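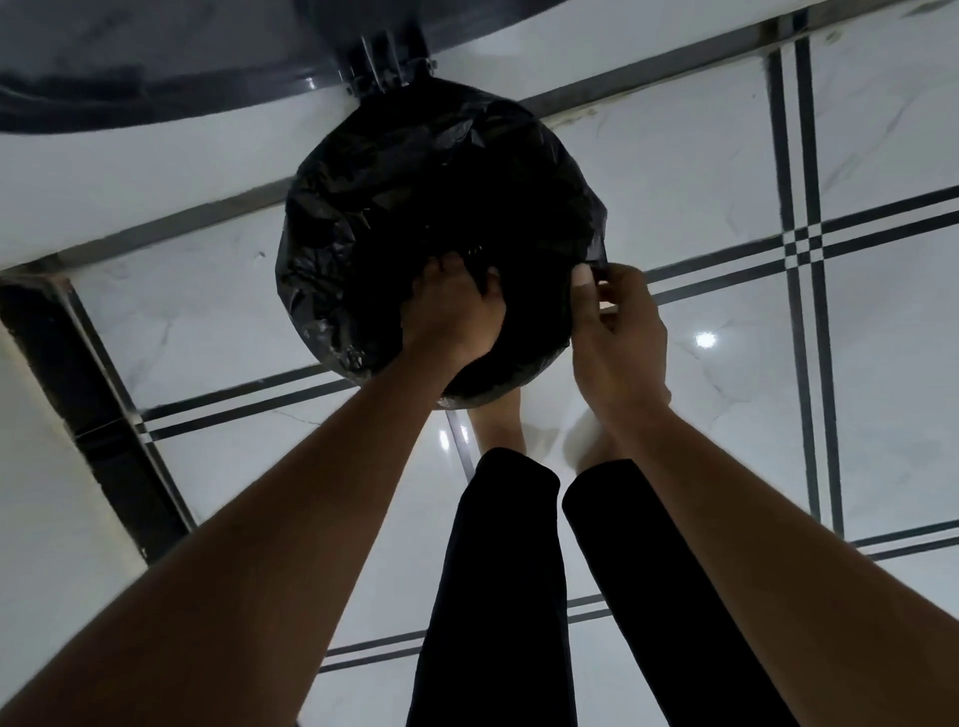

Changing the bag, and other small work at home

Welcome to the December page of my gallery. My name is Lucyna Czerwiński and I live with Ojārs Paju in a small apartment in Luslow. Every month I choose one job of the house and put it on this site. Last time it was the windows, and Tanvir Gazi wrote to me that he would like to see something less clean. So this month it is the garbage.

The black bag, gathered in both hands. One hand presses into the middle and the other one pinches the loose film near the edge. I like how the thin plastic shines on the folds, it is nearly like a dark paper. This job is done with bare feet, as most jobs are in our home.

Some notes about bags, for those who asked:

We buy them on a roll from Drernel. Before, we used a cheaper kind, and it tore at the bottom if there was anything with a corner inside. Ojārs says the old ones were fine and I fill them too much -- he can be right.

I open a new bag by rubbing the edge between two fingers. When it does not want to open, I make my fingertips a little wet. Then I push the air down to the bottom and fold the top over the rim of the bin, wide enough that it does not slide in when something heavy falls.

Paper and glass go separately. In our building the glass is collected every 2 weeks, and it is better to bring it down in the evening, before 5 people from our floor have the same idea in the morning.

Tobiloba Shehu asked how to keep the smell away. I put a sheet of old newspaper under the bag and change it together with the bag. Coffee grounds also help, but they make dirt when the bag has a hole.

Next month: the drawer with the cables.

Page updated 2024-12-01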